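Zovetti Aquatics
Careers > Open positions

Aquarium Installation and Service Technician
Full time, Judell workshop and client sites
Reference: 357

Let's get the warnings out of the way. If you found this listing by typing "work with fish" into a search box, you will spend less time with fish than you think. Most of the week goes to plumbing, glass, salt, stairs and parking. The fish are the client's, and on a good day they ignore you.

Zovetti designs, builds and maintains large custom aquariums for homes, offices, dental practices, restaurants and one very patient public library. We have 18 people on staff. We are hiring one technician to split the week between new installs and the maintenance route on the Pruitt side of the river.

We have read a lot of ads in this trade and we don't believe most of them. Nobody is "passionate about protein skimmers" at six in the morning. What we want is someone who shows up, reads the job sheet, and tells us when the job sheet is wrong.

What the work is

- Moving tanks, stands and pumps into buildings that were not designed for them
- Cutting, dry fitting and gluing PVC, then pressure testing it
- Mixing saltwater and logging salinity, temperature, alkalinity and nitrate at every visit
- Cleaning acrylic without scratching it (we will watch you do this for a while before you go out alone)
- Netting, bagging and acclimating livestock under the lead tech
- Talking to clients who have read one article about coral and now have opinions
- Driving the van, loading the van, and cleaning the van

What you need

A valid driver's license and a clean record for the past three years. The ability to lift 60 pounds repeatedly and kneel for longer than is pleasant. Basic arithmetic you can do with wet hands. Experience in aquariums, pools, irrigation, plumbing or cabinetmaking all count with us, and we don't rank them. The best installer we ever hired came from sprinkler systems.

What we are not impressed by

Certificates from weekend courses. A photo of your home reef taken under blue lights. The phrase "self-starter." If you kept a tank alive for five years through a house move and a power outage, write that down instead. If you killed one, write that down too and say what you learned. We ask about it in the interview anyway.

Pay and hours

Starting pay is $3969 a month before tax, paid twice monthly. That is the number. It doesn't hide a commission, and it does not become a different number once you are sitting in our office. Overtime is paid at time and a half. You get health coverage after 60 days, two weeks of paid vacation in the first year, and boots.

One week in five you carry the emergency phone. Sometimes it rings because a pump has failed. More often it rings because a fish is "looking at me funny." Both calls are paid the same.

Where you'd be based

The Judell building has a wet lab, a cabinet shop, a quarantine room and a break room with a coffee machine we have stopped defending. The quarantine system holds 682 gallons across two loops, and keeping it stable is part of the job from your first week. There is free parking. The bus stops on Bomport Avenue, a ten minute walk away, though the timetable is best treated as a rumor.

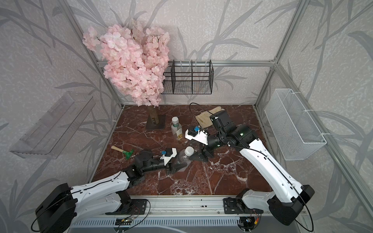
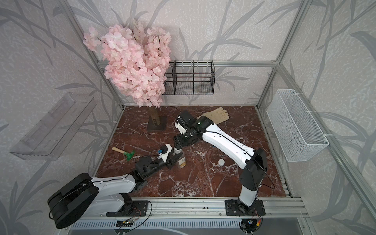
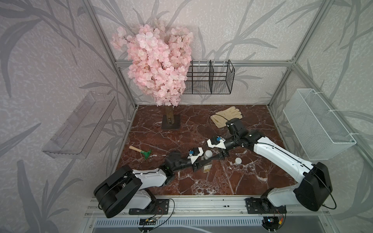 How to apply

Send a resume and one page, no longer, answering these two questions:

1. A client's tank has been cloudy for three days and they have already added something from a bottle. What do you ask them first?
2. Tell us about a piece of work you had to do twice.

Put the reference number in the subject line. Cover letters that could have been sent to a bank will be read at the speed they were written. We do not use software to screen applications - two of us read them all at the big table, and we argue.

Applications close 26th May. Shortlisted people are invited for a paid trial day, which includes one install and one maintenance visit. Bring a change of clothes. We reply to everyone, including the people we turn down, and we try to give a reason. We last hired for this role in February and the person we chose is still here, for whatever that is worth.

Can I apply if I have no aquarium experience?

Yes, if you have done some other kind of work with pipes, tools or heavy awkward things. Please don't pretend otherwise in the application. Water chemistry can be taught in a few months. We have had less luck teaching people to label a valve.

Recruiters and agencies: please don't call. We have heard the pitch.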